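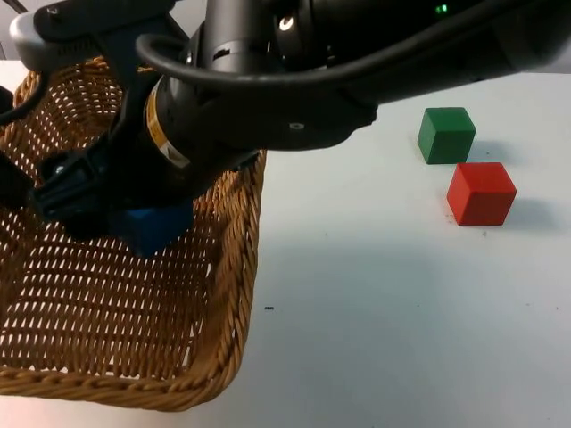

Page last changed: August, early evening (storage section rewritten)

Looking after old sports books: what works and what I doubt

I have a shelf of cricket and boxing memoirs, mostly second-hand, mostly paperbacks with brown edges. Every few months somebody sends me a new trick for keeping such books nice. I try most of them on a book I don't care about first, and I'd suggest you do the same.

Musty smell

The usual advice is to shut the book in a box with bicarbonate of soda. It does something, but less than people claim. I left a tour diary in with an open dish of it for 12 days and the smell was weaker, then crept back once the book was on the shelf again. Standing it upright with the pages fanned, in a dry room with a window open, did as much. Don't sprinkle the powder between the pages. It gets into the spine and you will be tapping it out for weeks.

Tumble dryer sheets I would leave alone. You end up with a book that smells of mould and flowers.

Sticky price labels

Warm the label with a hairdryer on its low setting, then lift one corner with a fingernail and pull slowly, keeping the label flat against itself. This works on shiny covers. On a plain paper jacket it may take the top layer with it, and I have a wrestling autobiography with a white square on the front to prove the point. If the jacket is plain paper, live with the label.

Lukbridge sell a label remover which a reader swears by. I found it no better than the hairdryer, and it left a faint ring.

Loose pages

Sticky tape is the worst thing you can use. It goes yellow and then it lets go anyway. Run a very thin line of white PVA glue down the inner edge of the page, using a cocktail stick, and slide it home with a strip of greaseproof paper on either side. Close the book, put a couple of heavy annuals on top and leave it overnight.

Toàn Thân wrote to say he uses wheat paste and that PVA is too stiff for a good hardback. He is probably right. For a paperback that cost less than the postage I can't see it matters.

Storage

Plastic crates with tight lids are sold as the answer to everything. In a loft they are fine until the book goes in slightly damp, and then the damp has nowhere to go. I've gone back to cardboard boxes on a shelf indoors, packed spine down, never so full that you have to tug. Keep each box to 40 ordinary paperbacks at the very most, fewer if you have a bad back.

I also tried the Nestance moisture sachets. The packet made large promises. I noticed no difference, though my spare room is fairly dry to begin with – your cellar may tell you something else.

Signed copies

Keep them out of the sun and don't laminate anything. Clear slip-on jacket covers are cheap and come off again without harm. As for the signature itself, leave it be, even if it is smudged.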